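# vuna-kitchen

Hi! I wrote this little planner to get a simulated arm reaching over kitchen clutter without knocking everything flying. It sits on top of Nostach (the simulator) and spits out joint paths you can replay. There are 403 start poses in `poses/`, and the planner solves 186 of them on my laptop, which I'm quite pleased with!

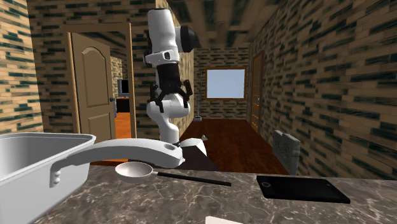

Long handles are still the big headache. The collision checker wraps each object in one box, so a pot ends up hogging far more space than it should. Pramila Tripathi is splitting the boxes up on the `greter` branch – do try it if you're feeling brave.

To run it:

```
python plan.py --scene kitchen --seed 9
```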